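Section 5. Planning and Budgeting for a Bin-Picking Station

5.1 Scope

This section applies to departments preparing a purchase request for a single-arm picking station under the Grolier equipment plan. Complete all steps before the request is sent to the Ondley purchasing office.

5.2 Before Requesting Quotes

1. List the items the station must handle. Include soft goods, such as socks, and clear items, such as glass containers. Suppliers often quote for rigid boxes unless told otherwise.

2. Measure the floor area. Allow 75 cm of free space on every side the operator must reach.

3. Confirm the height and depth of the bin. The wrist and gripper must reach the floor of the bin without the arm touching a wall.

4. Decide how the bin will be held. Clamps are acceptable for a trial period. Permanent stations require a bolted fixture, which is charged to budget line 504.

Note: Metal bins scratch with use. Enter a replacement bin as a yearly cost and do not include it in the purchase price.

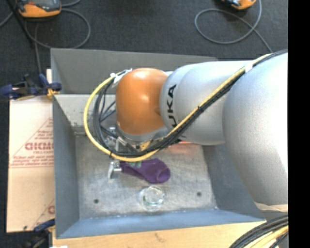
5.3 Preparing the Budget

5. Enter the arm and controller on budget line 506. Enter the gripper separately, as it may be replaced during the life of the arm.

6. Request a separate price for external cables, straps and wrist fastenings. Cables routed along the outside of the arm bend with each movement and must be listed as wear parts.

7. Obtain one quote from Jusus and one from Ó Briain for installation. Both quotes must cover the same list of items prepared in step 1.

8. Include operator training and the first annual inspection. Requests without these two entries will be returned.

Caution: Do not order the arm before the site survey is signed. Restocking charges are paid by the requesting department.

Caution: Cable loops must have room to swing through the full range of motion. Shelves, posts and screens inside this range must be moved at the department's expense.

5.4 Submission

9. Send the completed form, both quotes and the floor plan by the end of August. Late requests are held for the next budget year.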